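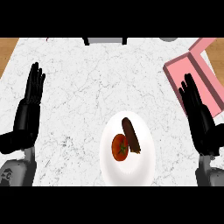
Três semanas sem escrever no blog

Quarta-feira, 27 de maio de 2020

Peço desculpa pelo silêncio. Comecei três textos em abril e apaguei todos. O português continua a ser para mim uma língua de trabalho lento: escrevo uma frase, verifico as preposições, volto ao princípio e já não me lembro do que queria dizer.

O assunto de hoje são os cadernos de receitas da minha tia, que chegaram de Brno numa caixa de sapatos, com muita fita-cola. São 11 cadernos. O mais velho tem na capa o nome dela de solteira, Romana Matoušek, sem o -ová, e nunca ninguém na família me soube explicar porquê. Dentro está escrito a lápis quase tudo o que comi até aos dezoito anos.

Decidi traduzir uma receita por semana. Pensava que seria um exercício agradável para a noite, mas a minha tia não escrevia para ser traduzida. Na receita do bolo de papoila diz: «farinha, quanto ela pedir». Numa sopa: «como a da mãe, mas com menos». Menos de quê, não está lá. Telefonei-lhe no domingo e ela respondeu que se vê quando se prova.

As palavras também dão trabalho. Em checo temos «hrubá mouka», «polohrubá» e «hladká», conforme o grão da farinha. Aqui no supermercado encontro T55, T65, e fico parada no corredor, de máscara, a fazer contas. Para os knedlíky experimentei primeiro a T65 com um pouco de sêmola fina. Ficaram pesados, o meu marido comeu dois por educação. Na segunda vez usei 100 gramas de sêmola e 50 de pão seco em cubos, e já se pareciam com alguma coisa. A tia diria que falta levedura fresca, e tem razão, mas em abril não havia em lado nenhum.

Entre as páginas do quarto caderno encontrei um recibo, uma lista de compras do Natal e um bilhete do elétrico. Não sei se devo deixá-los onde estão. Por agora deixei.

Uma leitora perguntou-me se «papoila» se pode comer mesmo. Sim, são as sementes, têm de ser moídas. Eu uso um moinho de café velho, que já não serve para café. Compro as sementes a granel, na loja ao lado dos correios, que agora só abre de manhã.

Em junho quero publicar aqui a primeira receita completa, provavelmente o bolo, se conseguir descobrir quanta farinha ela pede. Se alguém souber uma boa palavra portuguesa para «drobenka», aquelas migalhas de manteiga, açúcar e farinha que se põem por cima, escrevam-me nos comentários. «Crumble» não quero usar.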